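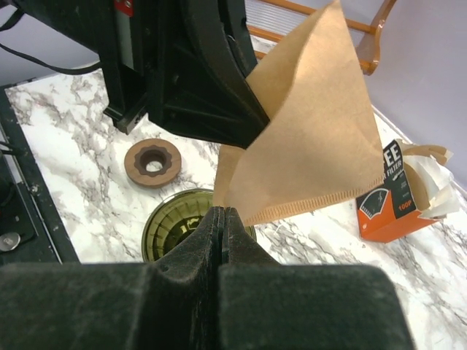 Unbleached cone filter going in, crimped seam on the right. Green glass underneath, wooden ring off to the side.

Forums > Brewing > Pour Over and Drip > Paper filters: which way do you fold the seam?

Search this forum Advanced Go

We use cookies to keep you logged in and remember your settings. Accept Manage

marblecounter
2024-09-24
Going back to paper after a few years with a metal cone, and I have forgotten whatever I used to know. The filters are the brown unbleached kind with a crimped seam up the side. I open them into a cone and set them in the glass. Two things keep going wrong. One side stands up higher than the other, and a flap of paper ends up hanging over the rim of the glass. When I pour on that side some of the water goes between the paper and the glass and never touches the coffee.

Do you fold the seam over before opening the filter, or leave it alone? The box has no instructions that I can find. I use 22 grams of coffee if it matters, medium grind.

tincup_ray
Fold it. Crease the seam flat along the crimp, run your thumbnail down it, then open the filter. If you leave the ridges standing, the paper can't lie against the glass there and you get the channel you are talking about.

Sesasik
I have never folded one and my coffee is fine. Wet it well and it sticks to whatever it is sitting in.

tincup_ray
It sticks everywhere except the seam. Pour slowly and look at it.

Sesasik
I have looked at it. In a plastic cone with ribs it makes no difference, the paper is held off the wall all the way around on purpose. In smooth glass, maybe. I'd want to taste two cups side by side before I said so.

north_kettle
What size filters? If the point sticks up that far your paper is too big for the cone. I had the same trouble with a Benkirane glass cone I bought used. The shop sold me the large papers and I fought with them all through a box of 70 before I tried the next size down. Flap went away.

marblecounter
Large, I think. The box is torn where the size would be. I have 50 or so left.

north_kettle
Then trim them. Scissors, half an inch off the top. Don't throw them out.

dripdry
Please don't say "or so" left and then trim them all at once. Do one and see if it fits. I cut a whole stack too short once and the grounds washed over the edge.

Question for the OP, what is the wooden ring with the flower shape in the middle? Coaster?

marblecounter
I use it as a trivet. It came from a craft fair. The glass sits on it once the water is going in so I'm not putting it straight on the marble.

dripdry
Nice. I use a folded dish towel, which slides.

Lena
On the rinse, how much water are you all using? The brown papers taste like cardboard to me unless I rinse them with a lot. I put through 130 grams of hot water and dump it. With the white ones I skip the rinse and can't tell.

tincup_ray
That seems like plenty. I just go around once with the kettle until the paper is dark all over.

Sesasik
Brown papers do taste, I'll agree with that one. Switched to white for that reason and haven't gone back.

old_percolator
I can't taste it and I've used brown for years. Some of this depends on the brand. The Dritarmont ones were bad for it when I had them, the ones from my grocery store are not. I rinse anyway because it warms up the glass.

Lena
Fair. Mine were Dritarmont.

marblecounter
Tried a few things this morning. Folded the seam flat, trimmed a little over a quarter inch off one filter, and rinsed until it was stuck down all the way around. The flap is gone and it sits level. Drawdown went from 146 seconds to a bit over three minutes with the same grind, so I guess water was getting past before. Coffee was stronger, a little bitter at the end.

tincup_ray
There you go. Go one step coarser and the bitter should drop off.

Sesasik
You changed three things at once so you don't know which one did it. My money is on the trimming.

north_kettle
Mine too. Next box get the smaller size and leave the seam alone, see what happens.

tincup_ray
Or get the smaller size and fold the seam, it takes two seconds.

marblecounter
Will try it both ways when this box runs out. Grinding coarser tomorrow.

dripdry
Does anyone store these flat? Mine get bent in the drawer and then they won't open evenly. I've been keeping them in a napkin holder but the tops curl.

old_percolator
Leave them in the box and put the box on its side.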